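Surfaces & Finishes > Tabletops and counters

Thread: Glossy marble-print table, haze that comes back after cleaning

wollen_tom
Posted 7:42 pm

Table is a Wollenell, glossy top with a printed marble pattern, cream and salmon with red veining. Bought used in July. No finish information on the underside, only a sticker with a model number that returns no results.

Problem: a dull film across the middle third. Visible at a low angle, nearly invisible from directly overhead. I wipe it with a damp microfiber and it clears. By the next morning the film is back. The table gets used for homework, a tablet, and the kid's toys passing through. No hot dishes. Previous owner said they used "regular spray."

Things tried so far:
Plain water, microfiber: clears, then returns.
Glass cleaner: streaks, then returns.
White vinegar diluted in water: no difference from plain water.

Is this residue, or is the coating going?

edgeband
Posted 8:05 pm

Residue. A failing coating does not clear when you wipe it and then come back overnight. Polish buildup does, because water fills the smears and they show again when it evaporates.

What was the regular spray? If it had silicone or wax in it you need a surfactant, and vinegar is the wrong tool.

Birutė Raudsepp
Posted 8:31 pm

Agree on residue as the first guess. Before any more product goes on, please post a photo at a low angle, toward a light source. Marble prints hide haze well. Half the threads in this section turn out to be the print itself, where the white areas get read as a film.

wollen_tom
Posted 8:58 pm

Don't know the spray. Previous owner has stopped answering.

Photo, looking across toward the sofa side. The light reflection is at the far right corner.
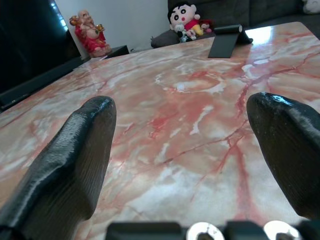 Table top, far edge with the tablet stand.

The area I mean is between the stand and the near side. I moved the stand to the far edge to get it out of the way. It normally sits in the center.

Birutė Raudsepp
Posted 9:14 pm

Thanks. There is a whitish oval in the far half, near the center, with swirls in it. Is that part of what you are calling film? To me it reads as print. The paler clouds in the lower middle look the same way. The highlight in the far right corner is bright, which suggests the gloss is intact there at least. I can't judge the middle from this one.

wollen_tom
Posted 9:20 pm

The oval is print, it has been there since I got it. The film is over and around it. It doesn't photograph well.

laminar_pat
Posted 9:33 pm

Going to disagree with the residue people. Plenty of these tops are printed paper under a thin clear coat. Ammonia glass cleaner, repeated for years, micro-etches the coat. Etched surfaces look fine when damp and dull when dry. That fits what he describes exactly.

Test: put one drop of mineral oil on the dull area, spread it, look at it an hour later. If the dull spot stays clear under the oil, the surface is rough. Residue would smear.

edgeband
Posted 9:41 pm

Please don't put oil on a table to find out whether it has oil on it.

An etched coat would look dull again as soon as the water evaporated, a couple of minutes. He says next morning. OP, when exactly does it return?

wollen_tom
Posted 9:50 pm

Never timed it. I wipe after dinner and look at breakfast.

laminar_pat
Posted 9:54 pm

So it could be two minutes or 13 hours. That's not evidence for either side.

Birutė Raudsepp
Posted 10:10 pm

Then time it. Procedure:

1. Clear the table, stand included.
2. Mix 5 ml of plain dish soap into 200 ml of warm water.
3. Wash one half only. Wring the cloth hard and keep water out of the edge seam.
4. Go over it with clean water, 2 passes, fresh cloth each time.
5. Dry immediately with a towel that has never seen fabric softener.
6. Check at five minutes, one hour, and in the morning.

Dull at five minutes: pat is probably right. Clear in the morning: residue, do the other half.

Check the feet of the tablet stand too. Soft rubber pads can leave plasticizer on a gloss coat, and that would explain a patch centered where the stand normally lives.

edgeband
Posted 10:16 pm

Second the softener point. I had an Arango side table with the same complaint and the film was coming off my own towels.

wollen_tom
Posted 7:05 am

Left half washed last night per the list. Five minutes: clear. One hour: clear. This morning: clear. Right half unchanged, dull toward the middle.

The cloths I had been using all go through the dryer with softener sheets.

laminar_pat
Posted 7:48 am

Fine, residue on the left half. I'd still keep ammonia off it.

wollen_tom
Posted 8:02 am

No more glass cleaner. Doing the right half tonight. Is there any reason to put a polish on afterward, or leave it bare?

edgeband
Posted 8:11 am

Leave it bare.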